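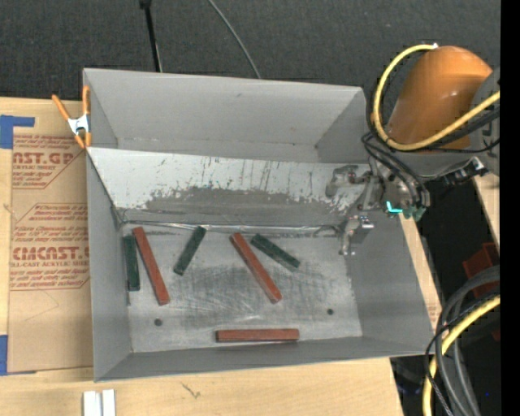

Minutes of the meeting on good practice for the picking cells
Brorndale workshop, 25 December 2023

Present: Josué Holanda (chair), Vittoria Cattaneo (minutes), two operators from the Ostik line, Ñahui on the phone for item 3 only.

1. Minutes of the last meeting
Accepted with one correction. The cable check is done before each shift, as it was agreed in May, and not once in a week.

2. Bins and clamps
Josué reminded that the written rule asks for the bin to be clamped to the table before the arm is powered. The operators find the word "clamped" not clear enough. It was agreed to write "clamped at the rim, and tested by hand". Tape on the inside seams of a bin is allowed, but it must be looked at when the bin is changed. A loose end of tape must be cut or replaced, never pressed down again with a finger while the arm is on.

3. Speed near people
The limit stays at 35 percent when a person is inside the marked line. One operator asked for 40. Ñahui explained that their risk assessment was made for 35 and a new one would have to be paid for. The request is closed for now - it can come back with the next assessment.

4. Reaching into the bin
Long discussion. Bars that lie close to the wall of the bin are the ones people want to move by hand. Decision: stop button first, then wait until the arm light is off, then reach. The same rule is valid for visitors and for staff of Prindix. Vittoria will put the text on the door in large letters.

5. Log book
Entry 3262 has no signature. Josué will ask the evening shift. From now on, a stop without a signed entry counts as an open incident.

6. Other matters
Spare clamps: 2 to be ordered. The date of the next meeting will be sent by mail.

Written by V. Cattaneo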